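Chapter 6
Custards and Other Egg-Thickened Mixtures

This chapter deals with mixtures of egg, milk and sugar that are set by gentle heat. It assumes that the reader has completed the work on sauces in Chapter 2. The recipes were tested in the teaching kitchens at Lashari under the direction of Ghazala Shaikh.
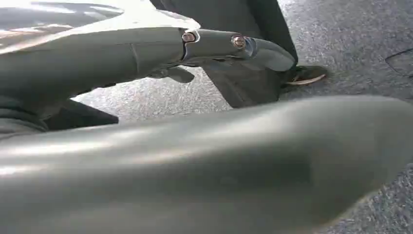
Egg proteins begin to thicken well below the boiling point of milk. If the mixture is heated too quickly, the proteins tighten and release water, and the custard is said to have curdled. Students should use a heavy pan, stir without pause and remove the custard as soon as it coats the back of a spoon.

Baked custards are cooked in a water bath, which shields the dish from the direct heat of the oven.

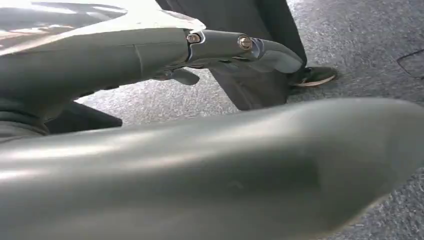
A custard that has been baked correctly will tremble slightly at the centre when the dish is moved. It continues to set as it cools and should not be returned to the oven. Students who test with a knife should insert it midway between the rim and the centre. The blade should be narrow and tapered, as the grey finger is towards its right-hand end, so that the surface is marked as little as possible.

Flavourings are covered in the second half of the chapter, beginning with vanilla, bay and citrus peel.

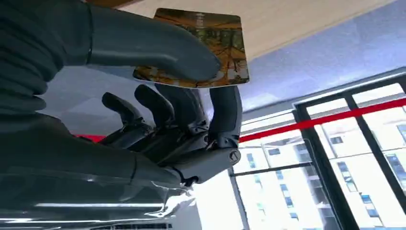 Caramel is the most common accompaniment to a baked custard. The sugar is melted over a moderate heat and must be watched throughout, for it darkens rapidly in the final stage. The colour required lies between the amber and the ochre on the printed card; if it reaches the brown, the flavour will be bitter. The caramel is then poured at once into warmed dishes.

Exercises begin on page 493.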